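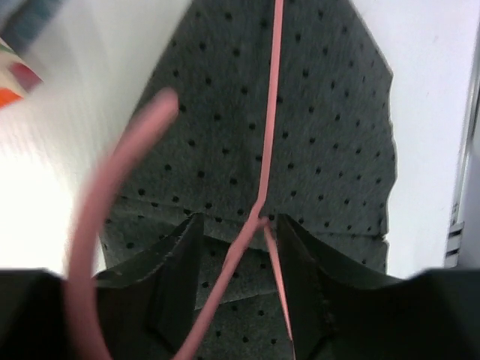
I have come round, rather late in life, to the view that we ought to keep our clothes far longer than we do, and that mending belongs on the school timetable next to fractions and spelling. My grandmother would have found this a very odd thing to need saying. She kept her scraps in a drawer and threw nothing out. Soft grey stuff with rows of little black dots and a length of salmon-pink string lying across it would have been, to her, the beginnings of a slipper or a pot holder. To most of us it is rubbish.

My friend Despina Andreadis thinks I am being sentimental, and she may be right. A new shirt can cost less than an hour's work from a decent seamstress, and people with three children and two jobs have little patience for darning. I do see that. But I paid 14 pounds last September to have a coat relined at Pirihi, the little repair shop near the station, and I have felt fond of that coat ever since – fonder than when it was new.
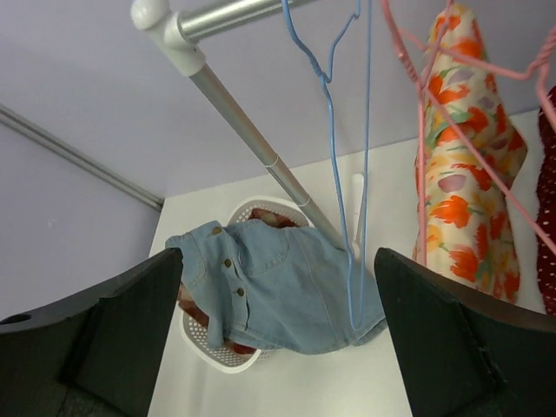 Faded denim with brass-coloured buttons.

Denim makes my case better than I can, as it is the one cloth we openly like better once it has faded.

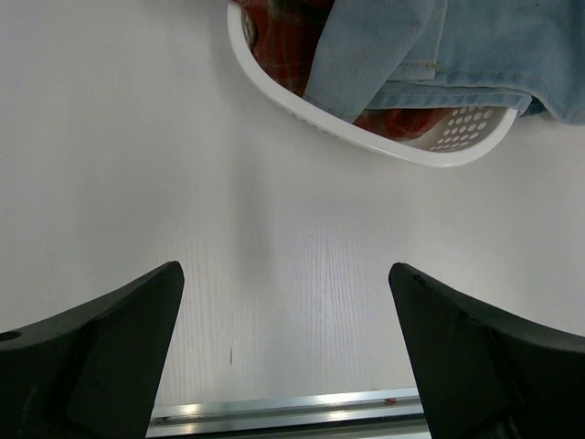 Where I would begin

With buttons, and with children of nine or ten. Give them 20 minutes a week, a needle each and plenty of patience.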